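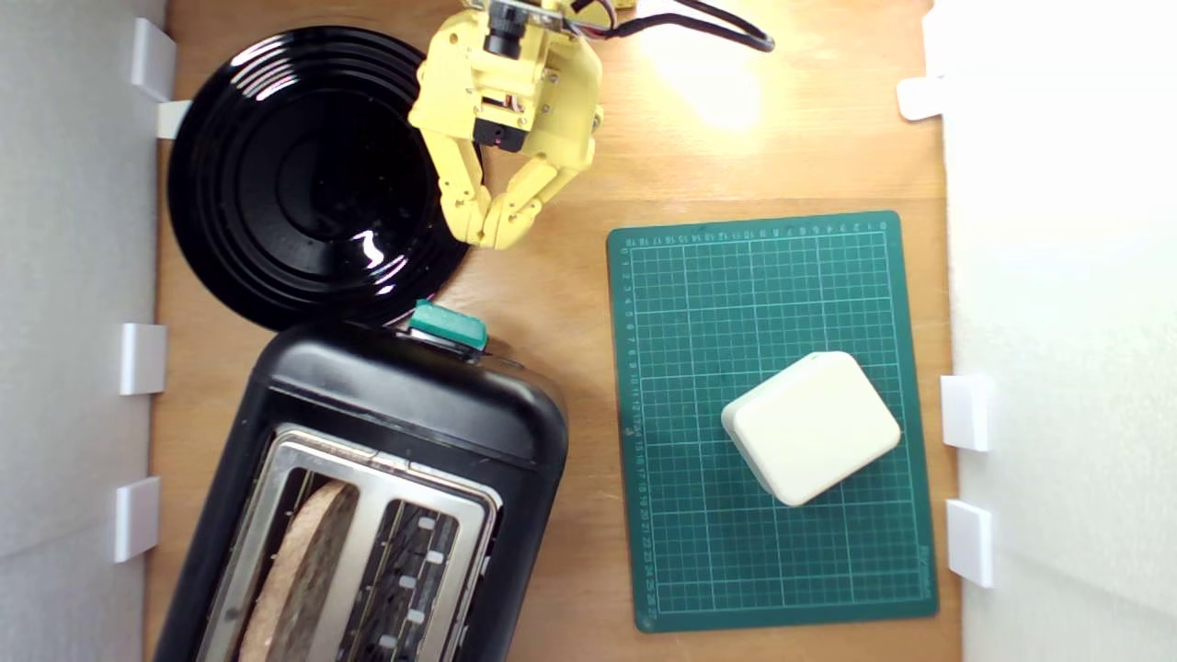
*My bench: yellow printed arm, toaster, black plate.*

**Remo Bianchini**
So I want my arm to lift toast out of the slot and put it on the plate. Both fingers curl in fine, but they mash the crust on the way up! Anyone beaten this? Same grip setting for bread and for the block on my mat.

**Gilmar Amaral**
Softer grip for bread, for sure. I dropped mine 2 steps and glued thin silicone on the fingertips (food-safe stuff, please). Also unplug the toaster while you're testing!!

**Ibrahim Oyelaran**
tongs lol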